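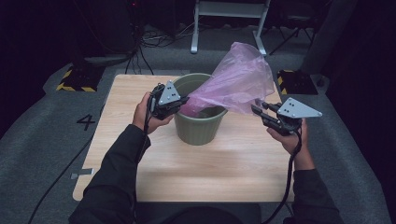 4.2 How supporters talk when the player says nothing

We had expected, going into this part of the study, that a retired or half-retired cricketer who rarely posts would slowly fade from the conversation, and we built our first coding sheet with that in mind. Readers who have spent any time among cricket supporters will probably smile at us for that! What we found in the Plasness supporter forum was a good deal more interesting, and it took us most of a season to understand it well enough to write it down.

The material for this section comes from 2515 public posts collected across the league season, together with interviews with 31 members of the forum. Posts were gathered through Podbridge, which stores replies alongside the message they answer, and this turned out to matter a great deal to us, as so much of the talk we were interested in happens several replies down. We left out match-day score updates and anything posted by club staff. The first round of coding was carried out by Chi-keung Fu, who had followed the forum as an ordinary reader for some years before the project began, and whose patience with old nicknames and half-remembered innings saved the rest of us many hours.

Of the posts we kept, 273 were about a senior player who had not written anything himself in the week before. We call these "quiet-week posts," a clumsy name, but one that stuck in our meetings and that we have never managed to replace. They fall into two broad groups. In the first, supporters share something secondhand: a clip from a training session, a greeting at an airport, a few words passed on by a teammate. In the second, and this is the group we came to enjoy most, they go back to something old and tell it again, usually with a small correction from somebody further down the thread (the bowler was left-handed, the ground was wet, it was the over before that one).

These retellings do more work than they seem to at first. Kapoor has argued that a sporting memory belongs to the person who was in the stands, and that later tellings are thinner copies of it. Our interviews suggest a rather different picture. Several members who joined long after a famous match spoke about it with real ease and affection, and the older members seemed glad to let them. One woman told us she had "learned the whole chase on here, ball by ball, on a Thursday when there was nothing else going on," and she now tells it to newcomers herself. We heard versions of this often enough that we stopped being surprised by it.

It would be wrong to make the forum sound gentler than it is. Quiet weeks also bring guessing, and guessing brings quarrels. The longest thread in the collection, with over 4000 words in it, began with a mild question about whether the player would bat higher up the order and wandered off into fitness, loyalty, captaincy, and the price of replica shirts before anyone got back to batting. Even so, the members we spoke to remembered that thread fondly, and two of them brought it up before we did.

A word on coding. Posts were sorted with Vullex, using the categories given in the appendix, and any post that two coders placed differently was read aloud and talked through until we agreed. This was slow, and on some evenings very slow, but it pushed us to keep joking posts and scolding posts apart. On the page they can look nearly the same. Teasing among supporters who know each other well is full of words that a stranger would take for anger, and our early coding treated far too many of those posts as complaints. We went back and read them again in their full threads, and the revised codes are the ones used in Section 4.3, where we turn to what happens in the forum when the player does finally post.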